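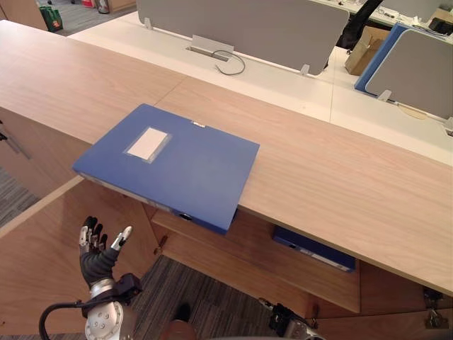 A robot's left hand near a file box overhanging the counter, with a second box on a shelf below.

Report of the visit to the Travwood site, Clevham

Members of the Workplace Safety Circle visited the Travwood office site at Clevham in July as guests of Engelbrecht, which runs its records handling trial there. The purpose of the visit was to hear a first-hand account of the dropped-load fault that halted the trial earlier in the year, and to see what has been changed. The Circle thanks the host for an open and detailed session.

Background to the trial

Travwood moved its paper records to Clevham when its older building closed. Most of the material is held in rigid plastic file boxes, which are brought out to a counter when staff ask for them and put back on the shelves at the end of the day. Engelbrecht was engaged to find out whether a two-armed robot could carry out that work in an ordinary office, at ordinary furniture, without the shelving being rebuilt to suit the machine.

The software that plans the arm movements is called Flavport. It decides where the hands should take hold, how hard they should close, and when a box can be released. The fault discussed during the visit lay mainly in that last decision.

By the date of the visit the trial had logged 1,762 box movements. Each one is counted from first contact with the box to the moment both hands have withdrawn.

The incident

At 3:40 in the afternoon, during a routine return of boxes, the robot placed a box on the counter and let go while part of it was still over the front edge. The box stayed where it was for several seconds. The robot then turned to its next task, its forearm touched the overhanging corner, and the box tipped and fell. It struck the shelf below and landed on the carpet beside the foot of an employee who had come to collect a document.

There was no injury. The employee was standing inside the marked working area, which at that time was shown only by tape on the floor. The operator pressed the stop button after the box had landed. The trial was suspended that afternoon and remained suspended for 6 weeks.

What the review found

Engelbrecht took visitors through its review in full, including the parts that did not reflect well on the company. Three matters were given the most time.

The first was the release check. Flavport treated a box as safely placed once the force on the fingers fell below a set level. A box that is balanced on an edge meets that test just as well as one that is fully supported. The software did compare the position of the box with a stored model of the counter, but the stored model was deeper than the real counter. The error had been made when the furniture was measured for the trial and had not been checked again.

The second was the path of the arm after release. The planner removed a box from its list of obstacles as soon as the hand had opened, and added it back only when the cameras next confirmed its position. For a short interval the arm could move as though nothing were there. The presenters described this as the more serious of the two faults - a badly placed box can be corrected, but an arm that does not know the box exists can strike it at any time.

The third was the conduct of the people on site. The log showed 236 earlier movements in which a box had been left over the edge to some degree. Operators had pushed these boxes back by hand and carried on. No entry was made, as the reporting form had a heading for drops but none for poor placements. Several members of the Circle recognized this pattern from their own sites, and it led to the longest discussion of the day.

Work seen during the visit

Visitors were shown the robot working at a light wood counter with open shelving beneath it, next to white desks with gray divider panels. Engelbrecht has kept to a normal office setting throughout and intends to go on doing so.

The demonstration concentrated on overhanging boxes. Staff set a box on the counter so that it extended past the edge, and the robot was required to notice the overhang and correct it. In the runs we watched, it brought a hand up from below and to one side, paused, and then pressed the box back by the near corner. The movement was slow. On one run the robot stopped short and asked for help from the operator, which the presenters counted as a correct result under the new rules.

Questions were raised about the finger hole in the spine of each box. Engelbrecht had at first planned to use it for every pull from the shelf. A finger may catch in the hole if the box shifts during release, and the present method uses the hole only to start the pull, after which the hand changes its hold.

Changes made since the incident

The counter and shelves have been measured again, and the stored model must now be checked against the furniture at the start of each working day. A box stays on the obstacle list from the time it is first seen until it has left the working area. After release, the hand remains close to the box for 500 milliseconds while the cameras look for any movement. If movement is seen, the arms hold still and the operator is alerted.

The tape has been replaced by a low barrier with a gate. Opening the gate stops the arms. Staff who need a box during a run now ask the operator for it.

The reporting form has a new heading for any load that a person has had to straighten, push back or pick up. Reports rose sharply in the first weeks, as the host had expected, and Travwood managers have been told not to treat that rise as a mark against the trial.

Points for members

The Circle did not seek to judge whether the trial should continue, and takes no position on it. Members with similar equipment may wish to look at the following on their own sites.

Check who measured the furniture used in the robot's model, and when it was last confirmed.
Ask the supplier what the machine knows about an object in the moments after it lets go.
Review whether small corrections made by hand are being recorded anywhere.
Walk the boundary of the working area at a busy time of day.

One question was left open. The barrier protects people approaching from the front of the counter, but the desks behind are in daily use, and a box pushed too far could reach them. Engelbrecht accepted the point and said that a raised strip along the rear edge was under consideration - it had not been fitted at the time of our visit. The host has agreed to send the Circle a written update when the decision is made, and it will be passed to members with the next mailing.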